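Let the Kids Run the Meeting
An opinion by Kirsty Bramwell
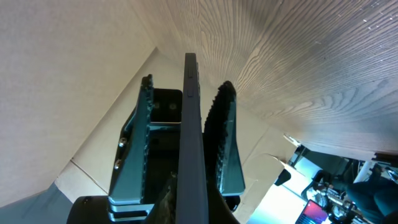 Tuesdays at half past four

I want to make a case for something that sounds like a recipe for chaos: if your charity works with young people, give them a real vote on how the money is spent. I mean a vote that counts, on actual dollars, with the adults bound by the result.

I've been helping at Mimen, our after-school and drop-in program, for eight years now, and for most of that time we did what everybody does. We had a youth panel. It met twice a year, there was pizza, somebody took notes on flip chart paper, and then the flip chart paper went into a closet. I found a roll of it last spring when I was hunting for extension cords. One sheet said "later bus" with three underlines. We hadn't done a thing about the later bus.

So we changed it. The young people's group meets every Tuesday, it has its own line in the budget, and the grown-ups in the room get one vote between us. One! I have been outvoted more often than I'd like and I have loved nearly all of it.

What they did with the money

The first real decision was over a small grant. The staff wanted new chairs. We had a catalog, we had a color picked out (a very nice green) and I may have already measured the room. Alfie Sowerby, who was fifteen and had barely spoken in a meeting before, asked how many kids went home at five because they had no way of getting home at seven. None of us knew. He and two others went around with a clipboard and asked 187 kids, at our place and at the two schools nearby, and came back with the answer: 40 of them would stay if there were a ride.

The chairs are still the old chairs. We have a van that runs at seven, and the homework room is full until the lights go off. I've stopped noticing the chairs, apart from the one that pinches.

I know some people reading this will say we got lucky with Alfie. I don't think so. Lacey Sugden came through the same group and she was nobody's idea of an easy committee member – she argued with every item on every agenda, including the agenda. She also read our sign-up form out loud one afternoon, the whole thing, in a flat voice, and by the second page we were all squirming. It asked for a parent's employer. It asked for a permanent address twice. For a kid who is sleeping on a cousin's couch, that form was a locked door, and we had been handing it out with a smile for years. The new one fits on half a sheet of paper and she wrote most of it.

The worries, and I've had them all

Roman Domański has kept our books for longer than I've been around, and he was against this at the start. His point was a fair one. Donors give money to an organization they trust, and if a fourteen-year-old votes to spend it on something foolish, it's the organization that has to write the letter. We talked it over for weeks. What we settled on is that every proposal comes with a price, and he explains in plain words what it would leave us unable to buy. The kids are tougher on each other than he ever was on us. They once turned down a game console in under four minutes and then spent an hour on winter coats.

They do make mistakes. They spent $423 on a movie night for which the sound never worked, and we all sat there making up the dialogue. I've seen adults waste a good deal more on a consultant, and with less laughing.

The worry I take most seriously came from my aunt, Carol Bramwell, who ran a shelter for girls back when I was in school. She asked if we weren't putting too much on children who already carry plenty. Some of our kids look after younger brothers and sisters. Some work. Do they need a budget on top of that? I went away and thought about it, and then I did the obvious thing and asked them. A few said yes, it was too much, and they stopped coming to meetings and kept coming for dinner, and that's completely fine. Most of them looked at me as if I'd offered to take away the van.

If you're thinking of trying it

Start with an amount that would hurt a little to lose. If it's pocket change they'll know, and they'll treat it the way you did. Pay for their bus fare to the meeting. Feed them first and talk after. And when they vote for something you think is wrong, go and buy it, cheerfully, that same week – the speed matters more than you'd believe to kids who've heard "we'll look into it" all their lives.

Ours are voting on summer hours next. I'm pretty sure I'm going to lose my Friday evenings, and I've already told my family.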